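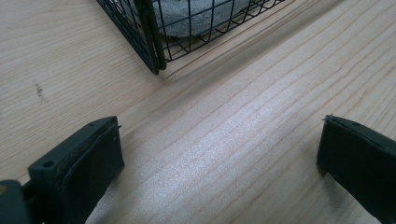
Xuân Tạ has the quote from Stetina open on her desk at Ulley and has not signed it. It covers 4 hand-held grippers, spare pads and a year's support. "They price the spares as if you'll hardly need them," she says. "Look at the pads. Scuffs, specks of dirt. Then look at the glare on that wood and tell me the lighting should come out of somebody else's budget." Her own sheet has a line for matt table covers, which the salesman thought unnecessary.

She asked Wannasri for a rival price and got a brochure. "Lovely brochure. It had no figure for a replacement pad." She now wants 200 pads costed before she talks about anything else.

Would she lease? "Greltport offered. I read the contract as far as clause 5 and stopped." The clause held back 70 per cent of the deposit for wear. "Wear is what the things are for," she says. The quote runs out in June, and she expects a better one by then.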